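Datos > Manipulación > Fuveo-Cocina > LEEME

Fuveo-Cocina, ficha de datos
Versión del 9/6/26. Mantiene: Eleri Ruddock

Recoger una cocina de juguete con brazo y pinza. 63 episodios, 25 descartados por Aarne Lahtinen al revisar las etiquetas.

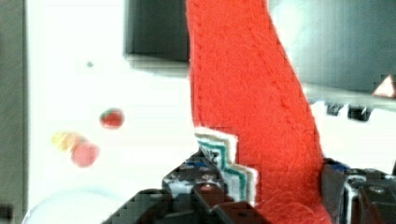
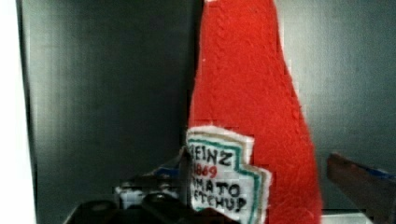
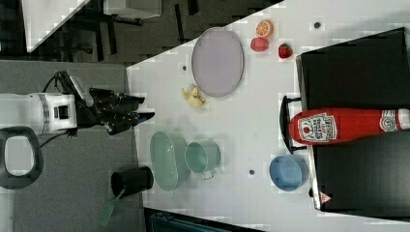
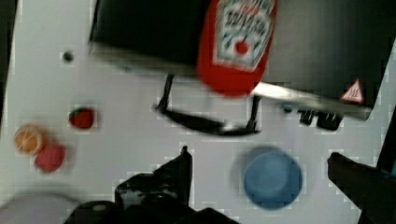 Quien busque aquí un robot que friegue puede cerrar la ficha. El kétchup de fieltro no pesa ni gotea, y una cocina de verdad hace las dos cosas.

Limitaciones: una sola mesa, sin líquidos, sin cristal. No publicamos tasa de éxito; la de Castix nos parece optimista y no queremos otra igual.

Dudas y erratas, a Eleri.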